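Visit to the Wiegand Pharmacy Museum, Stollidville

We drove up to Stollidville in March for the spring open day at the Wiegand, the small pharmacy museum on the hill behind the old rail depot. It is normally open only to booked groups. On the open day you can walk in from 10 in the morning, and admission is free apart from a parking fee at the bottom of the hill.

The building was a working pharmacy until the last owner retired, and the front shop has been left much as it was. The drawers still carry their Latin labels. Behind the counter is a ladder on a rail, which children were allowed to push but not climb. The sign outside says the collection holds 987 items. Only 200 or so are on show, and the rest are in the cellar, where we were taken later.

Slavica Jurić, who runs the museum, led the 11 o'clock tour. She trained as a pharmacist and worked for many years in Drukov before moving here. She started with the pill machine, a brass and mahogany board with grooves. The pharmacist rolled the paste into a long thin pipe by hand, laid it across the grooves and cut it with one stroke. A good worker could make 800 pills in a day, she said, but the record book in the shop shows that most days the number was much lower. We were each given a lump of modeling clay to try it with. Mine came out in all sizes.

The back room has the scales, the mortars and a tall poison cabinet with two locks. The assistant held one key and the owner the other. Poison bottles were made with ridges down the sides so that they could be told apart by touch in poor light. Brown and blue glass came in for a different reason – many preparations spoil in daylight.
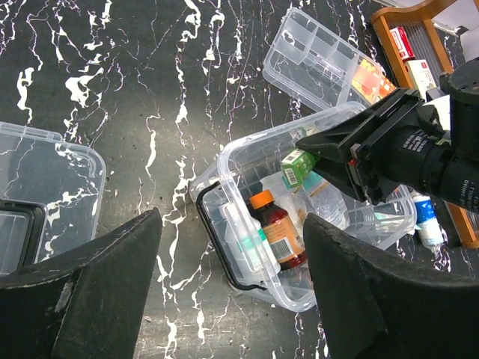
The last room upstairs is about medicine at home, and I spent more time in it than in the shop. It starts with a traveling chest of the kind families took on long journeys, fitted with small square bottles, and goes on through tin boxes and bathroom cabinets to what people keep now. Brown glass with a printed label has lasted through all of it, though the orange cap and the barcode would have puzzled the man who packed the chest. Cardboard boxes came in with factory-made tablets, and the clear plastic storage box is the newest thing in the line. Slavica asked how many of us had gone through our own medicines in the past year. Two hands went up out of a group of 14.

After that came the cellar. It is cool and fairly dark, and the stairs are steep, so anyone with bad knees should stay up in the shop. Most of the space is taken up by the Guston shelves, named for the family that gave them, with stoneware jars, enema cans, and crates of unused labels. One shelf is all cough syrup. There is also a run of prescription books going back 200 years, which are being copied page by page. We were shown one entry for a horse.

Practical notes. The tour takes an hour and a half and is given in English only. There is no elevator. Coffee and a decent walnut cake were on sale in the yard, cash only. The gift shop is a single table with postcards, licorice and bars of tar soap. I bought the soap, and the car smelled of it all the way home.

The herb garden was still bare when we went, apart from some rosemary and a bed of sage by the wall. Slavica said June is the better month for it. Group visits can be booked by phone, mornings only, and the waiting time for a slot was five weeks when we asked.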